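3.2 Recruitment of parent council members

Schools in the Lykkegaard sample sent 410 invitations to parents in September. Most replies came from families already known to the council (So and Gu, 2000).
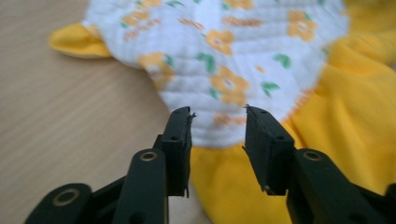 Figure 2. Gripper fingers open above printed cloth.

Parents new to a school more often named meeting times as the barrier — child care came second. Chae coded the 195 written replies and Overgaard checked 40 of them. Disagreements were settled by Moon.
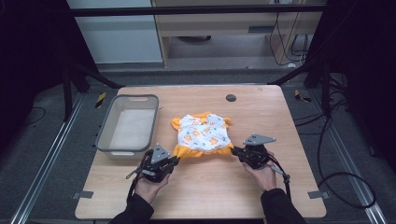

Figure 3. Small garment on a table, held with two hand-held grippers.

Evening meetings are treated in Section 3.3.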